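Koltari Tea Notes

A data card for people who take tea more seriously than their doctors would like.

What's in it

336 tasting notes on black and green teas, kept in one plain CSV file. Each row is one pot: leaf, water temperature, minutes steeped, a score out of ten and a free-text remark. The remarks range from "malty, good with toast" to "wet cardigan". Both are useful.

There are 59 different teas. The Altance breakfast blend is heavily over-represented, as it was on offer in December and we bought too much.

Columns

tea_name: as printed on the packet, spelling mistakes included
temp_c: from a kitchen thermometer of modest ambition
steep_min: whole minutes, except when the phone rang
score: 0 to 10, although no tea has had a 10 and none will
remark: free text, sometimes grumpy

Known problems

Two tasters did all the scoring and they disagree about smoke. One of them gave Rosberg Smoked a 9, the other a 2. The average is in the file and describes neither cup. Milk was not recorded before version 2, so please don't build a theory on it. 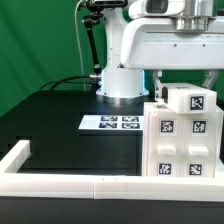

White arm, white block, black tabletop.

Changes

Version 2, January 7, 2024: added the milk column, merged "Dehghan" and "Deghan", removed a coffee.

Licence

Use it for anything you like. Corrections are welcome by pull request. Arguments about whether milk goes in first will be closed without comment.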